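How to get smooth, even shading on a white model

White is my favourite colour to render and the one I got wrong for years! Raghda Srour showed me this method at the Utport evening class, and it works in almost any 3D program.

Start with your material. Pure white leaves no room for highlights, so bring it down a touch until it looks like pale chalk. Next, add one large soft light above and to the left, then a weak one opposite at 20 per cent of its strength. Turn everything else off.

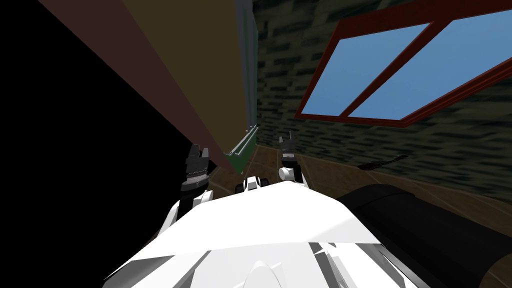
Bright white upper shell with a crisp seam, seen from above.

Now look at your edges. A perfectly sharp corner catches no light at all, so give each one a tiny bevel - 2 segments is plenty. Do a quick test render and squint at it. Can you still make out every form? Lovely, carry on.

If the shadows look muddy, lift the background to a light grey and try again. I did 17 tests on my Kerkamine teapot before I was happy, and I enjoyed every one of them (well, almost).

Save your lights as a preset when you're done, ready for the next model.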